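4. Collecting demonstrations with student operators

4.1 Setting and participants

The data described in this section were collected in the Brivgate robotics club, which meets on Saturday mornings during term. The club is open to second and third year undergraduates on any course, and most of its members had not operated an arm before joining. Eleven members took part. Two of them, Rónán Brennan and Tomás Matos, had helped to wire and calibrate the arm the previous year and acted as session leads. The remaining nine were assigned to sessions by availability, so the amount of practice each of them had before recording began was uneven. We return to this in Section 5.3.

Teleoperation and recording were handled by Flelell, the club's own software, which was rewritten twice during the project. Demonstrations made with the first version were discarded, as the gripper position and the camera stream were stored with separate clocks and could not be aligned afterwards. All figures reported below come from the third version.

4.2 Task

The club chose the unpacking task by vote from a short list that also included cable sorting and stacking cups. In the unpacking task, the operator brings the gripper to an open cardboard box holding several smaller product boxes, closes the fingers on one of them, lifts it clear of the rim and sets it down on the table to the left. An episode ends when the fingers open again. There is no time limit, but operators were asked to abandon an attempt and mark it as failed if the target box had been dropped outside the reach of the arm.

Two properties of the task made it harder than the club expected. First, the product boxes sit close together, and a finger has to be worked into a narrow gap before it can be closed. Second, the boxes look very much alike. Operators working from the camera view often lost track of which box they had picked as the target, particularly after a failed first attempt had moved the whole group. From May onwards the target was called out loud by the session lead and typed into the episode record before the arm was moved. Figure 3 gives a view of the workspace with the fingers around one of the boxes.

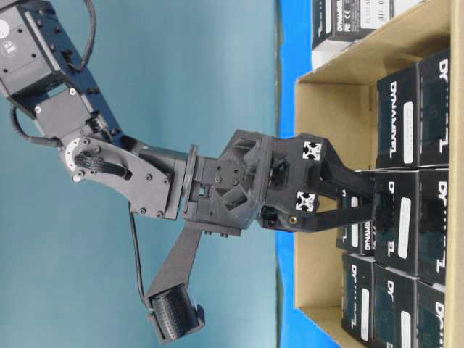 Figure 3. The arm at the cardboard box in the unpacking task. The gripper fingers are closed around one of the black DYNAMIXEL boxes. Two square fiducial markers are carried on the gripper body.

The markers on the gripper body are used to recover the pose of the gripper from the fixed camera. This estimate is compared with the pose computed from the joint angles, and an episode is flagged when the two disagree for longer than half a second. Most flags were raised in the first part of a session, before the arm had been homed properly. Club members then repeated the homing routine and carried on — no flagged episode was repaired by hand.

4.3 Procedure

Each session was run by one lead and two operators, who changed places every twenty minutes. The operator sat facing a screen and could not see the arm directly. The second operator stood at the bench, reset the boxes between episodes and held the stop button. We had planned for resets to follow a printed layout, but this proved slow, and after the second week the boxes were simply put back in any order that fitted. The layout at the start of each episode is therefore not controlled, although it can be read from the first video frame.

Operators filled in a short form at the end of a session. It asked which part of the task had gone badly and whether anything on the arm had felt loose or late. The forms were kept in the club's build log, Brurska, alongside notes on repairs.

4.4 Resulting data

The club recorded 3,637 episodes over 121 sessions. Of these, 210 were removed because the pose check failed or because the video was incomplete. The rest, including attempts marked as failed, make up the Poojary set used in Section 5. We kept the failed attempts in the set because many of them contain a usable approach and a first contact with the target box, and these are the parts of the motion where the operators differed most.

Episode length varied a great deal between operators and much less within the work of any single one. Brennan tended to come in steeply and close the fingers late. Matos moved along the row first and closed early, often shifting the neighbouring boxes as he did so. Newer members usually copied whichever lead had supervised their first session. We did not instruct them to use one approach or the other, and the labels record only who was operating and who was leading.

The forms mention the narrow gap between boxes more often than any other difficulty. Delay in the camera view comes second. Several operators also wrote that they found it hard to judge how far the lower finger had gone in, and asked for a second camera placed nearer the rim. This was not added during the collection period, as it would have divided the set into two parts with different inputs.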